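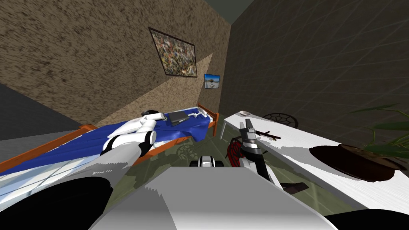 Delura opens returns and exchange service for gift purchases at all Dalgate counters

DALGATE, January 2, 2020 — Delura, the mail-order and counter retailer of food, coffee and home fragrance gifts, has extended its gift exchange service to every counter it operates in the Dalgate area. The service allows the recipient of a gift to exchange it without a till receipt and without the price being shown to them at any stage.

The service was tested at three counters from September. During the test period 2092 gift slips were issued and 66 exchanges were made. The most frequent exchange was one size of slipper for another, followed by ground coffee for whole beans.

How the service works

A gift slip is printed at the time of purchase on request. It carries an eight-character code, the date of purchase and the name of the product line. It does not carry the price. For online orders, the slip is requested by ticking a box on the delivery page and is packed inside the parcel, with the invoice sent to the buyer by email only.

The recipient takes the item and the slip to a counter. Staff enter the code, check the item and offer either a direct swap or a credit card to the same value. Where the item was bought in a sale, the credit is for the amount paid. Credit cards are valid for 24 months and may be used in part.

Exchanges are accepted up to 60 days after purchase. For anything bought in the run-up to Christmas, the period is counted from the day after Boxing Day.

Items covered

The service covers slippers, mugs, coffee makers, grinders, candles, reed diffusers, soap sets and unopened food and coffee. Hampers may be exchanged whole if the outer seal is intact. Single items cannot be taken out of a hamper and exchanged separately.

Fresh food, personalised goods and opened toiletries are excluded. A faulty item is handled under the normal returns policy, and the buyer's legal rights are unchanged.

Comments

Svenja Koller, head of retail operations at Delura, said: "The old process needed the receipt, and the receipt had the price on it. Recipients either asked the buyer for it or kept an item they could not use. The slip separates the two pieces of information. The work was mostly in the till software — the printed part is simple."

Lawal Tamuno, who manages the Nanberg Street counter, said: "Slippers are the main case for us. People guess the size. With the slip we can have the right pair on the counter in a couple of minutes, provided we hold stock."

Father's Day and birthday ranges

The same slip will be used for the Father's Day and birthday ranges. The Father's Day range comprises a smoked cheese and chutney box, a single-origin coffee set supplied by the Amadi roastery, a cedar and black pepper candle, and a lined felt slipper in whole and half sizes. The felt slipper replaces the suede model, which has been withdrawn.

The coffee set will be sold in two forms, whole bean and medium grind. The form is now marked on the front of the box in larger type, following comments made by customers during the test.

Modupe Fashola, buyer for the gift ranges, said: "Most of our customers for these ranges are buying for a parent, and many of them buy the same type of present each year. We have kept the categories as they were and changed the contents."

Gift slips can also be issued after the event. A buyer who did not ask for one may obtain it from any counter, or through their online account, by giving the order number or the last four digits of the payment card.

About Delura

Delura sells food, coffee, home fragrance and small household gifts by post and through counters in Dalgate. The business traces its origin to a grocer's shop opened in the town in 1847.

Press contact

Hadiza Ekpo, Press Office, Delura, Dalgate
Product samples of the Father's Day range are available to gift guide editors and bloggers on request. Please state shoe size and preferred coffee form.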